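The big table has become where everything lands

February 19, 2023

I went in to clear the meeting room table and spent most of my time on the stuff with cords, which is so typical of me. I really do love a power strip with its cord looped up (don't laugh!), and the upright block with the USB ports is the thing everybody reaches for first.
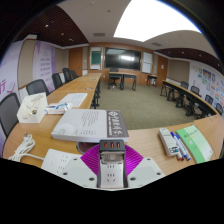

Hongmei Gu thinks I should give up on clearing it at all and just keep a basket at one end, chargers in the bottom, books on top. She has a point, but I know me, and by April that basket would be a second table.

So I went with zones instead. Paper and the fat book on one side, markers together, anything that plugs in near the strip. The green notebook stays out because I write in it constantly, and the tissues stay out too (allergies!).
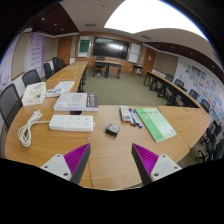 Tania Kodikara, blog owner and chief tidier

I gave myself up to 62 minutes and then quit, tea in hand. Next up is the drawer with the 2 broken staplers. If you have a trick for keeping marker caps from wandering off, leave it in the comments, I need it.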